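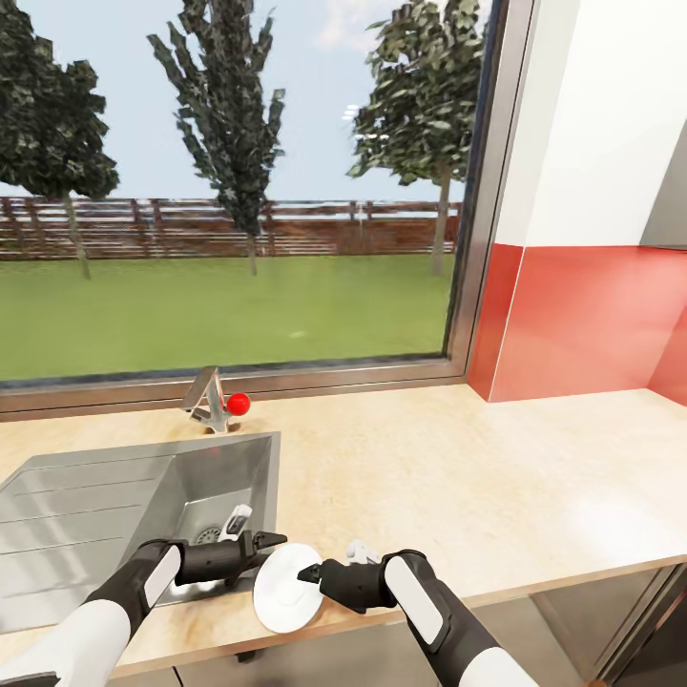 Frequently asked questions: can it do my chores yet?

We get the same letters every October, when the trade shows are over and everyone has watched the videos. Answers by Zübeyde Eren and Tuncay Çınar of the Tundside home automation desk.

So can a robot do the dishes?
It can do a dish. Give it a plate near the edge of the counter, an arm on either side and plenty of elbow room, and it has a decent chance of picking the thing up. Dishes, plural, with last night's lasagna on them and a fork hiding underneath, are still mostly your department.

Why are plates hard? My six-year-old can carry a plate.
Your six-year-old has fingertips that feel a plate start to slide. Most two-finger grippers feel very little. A plate lying flat also leaves hardly any gap under the rim, so the robot has to squeeze from the sides, tip it up, or nudge it over the edge of the counter and grab what sticks out. The last one works well until it works too well.

Why do so many tests happen in a simulated kitchen?
Plates are free there. Zübeyde ran 3481 pickup attempts on a simulated countertop last winter and swept up nothing. She then tried the same program on a real arm in our test kitchen, and we now own a better broom.

How did the real one do?
Out of 700 tries with a dry dinner plate, 102 ended with the plate somewhere we hadn't asked for it. That includes drops, slips and one long standoff where both arms held on and neither would let go. With wet plates we stopped early.

Is it faster than me?
No. Please don't race it, it's embarrassing for everybody. Tuncay can empty a drying rack in the time our setup spends deciding where the rack is.

What about laundry?
Folding towels is coming along. Fitted sheets are as far off for robots as they are for the rest of us. Socks can be matched by camera if you own socks that look different from each other, and if you own only black ones you have already solved the problem a cheaper way.

Vacuuming?
Yes, for years now. Pick up the charging cables first. Pick up the cat toys too.

My brother-in-law says his factory has had robots forever. Why not my kitchen?
His factory puts the same part in the same spot all day, and keeps people out of the way. Kevser Avcı, who runs a packing line and writes to us often, says hers still stops dead when a carton arrives with its flap up. Your kitchen is all flaps.

Can I buy a two-armed kitchen robot today?
You can buy two arms. The kitchen part is up to you. Budget for somebody who can program them, and for the counter space you'll be giving up.

Should I wait before buying a dishwasher?
No. It's a box that washes dishes and it has worked for decades. It won't load itself, and we're told this is the part people fight about. Load it any way you like and don't write to us about it.

When will you change your answers?
When ours can clear the table after a dinner for four with nobody standing behind it holding the off switch. We rerun the plate test each spring and update this page after that.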